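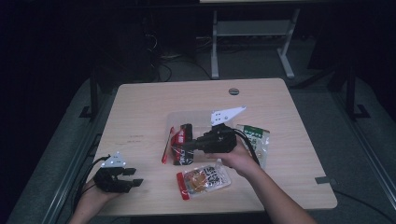 # Snack Table Sorting

Datasets / Clodbridge / Tabletop / Snack table sorting

## What this is

Recordings of people handling packaged snacks and other small packaged items on a table. The set covers picking up, moving, standing upright and putting away. It holds 2851 recordings, nearly all of them shorter than a minute.

The work was done in the Clodbridge office. Yannick Royer bought the items and Kenta Amano wrote the task list. Questions about labels go to Dorian Bodin.

## The table

A light beige wooden top with rounded corners and a small dark cable grommet near the back edge. The same table was used throughout. It was wiped down each Wednesday and whenever a packet split.

## The items

Items were bought in ordinary shops and replaced when they got too creased to stand. There are 41 in the list. They are grouped by how they behave when handled:

- stiff packs that stand up by themselves
- soft packets with a printed label, which slide and fold
- clear plastic trays and bags
- thin things such as pens and straws

Brand names are left out of the labels. An item is named by its main colours and its shape, so "red and black pack" or "green label packet". Two people labelled each recording and Tin-yau Cheung settled the differences.

## Tasks

1. Scatter the items over the middle of the table.
2. Put the clear tray or bag down among them.
3. Move the items named on the card, one at a time.
4. Stop when the card is done. Dropped items stay where they fell.

## Folder layout

items.csv has one row per item, with its weight and group.
cards/ has the task cards as plain text.
recordings/ is split into folders of 100.
notes/ has remarks from the day, mostly short.

## Known problems

Clear plastic catches the light and its outline is easy to lose. Labels for trays and bags are less reliable than the rest. Three cards from September call a packet a "pouch"; treat the words as the same.

## Related

Plirnden cutlery drawer
Inier shelf restocking
Fleury lunch packing
Clodbridge stationery tidy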